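Equipment Plan and Budget – Interim Progress Report
Submitted to the Plevard Fund by the Trurwood Automation Program

This report covers equipment planning and purchasing in the second half of the grant period. It should be read together with the spending table sent in August.

1. Work completed

The program has completed its review of two-arm workstations for light cleaning and tidying tasks. Quotes were requested from two suppliers, Rawat and Zolcombe, on the same written specification. Both replied before the deadline. The Rawat quote includes delivery and a spare set of gripper fingers. The Zolcombe quote is lower, but fingers are priced separately and replacement parts take longer to arrive.

Tabletop tasks were used to set the requirements for grippers and wrist cameras. Wiping a whiteboard was kept on the task list, as it calls for a firm hold on a small object and steady contact with a flat surface.
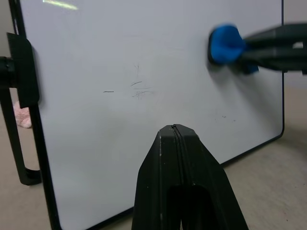
Whiteboard task: one gripper holds a blue eraser against the board, with the second gripper in the foreground.

2. Consumables and small items

Small items were underestimated in the original budget. The plan allowed for 22 erasers; the revised plan allows for 99, together with markers and over 200 replacement finger pads. These costs are modest – the full increase can be met from the savings on shipping – and no additional funds are requested for them.

3. Items still open

The service contract has not been signed. Rawat has offered coverage for one year, and the program has asked for terms covering two. The electrical work in the second bay is also pending, and the workstation order will be held until it is approved. A total of 193 staff hours has been charged to planning to date, within the approved limit.

4. Next steps

The program will submit its supplier recommendation to the Fund with a revised budget sheet. Approval is requested to move unspent travel funds to the equipment line.

Last updated: October
Contact: Trurwood Automation Program, Grants Office | © Trurwood | Back to top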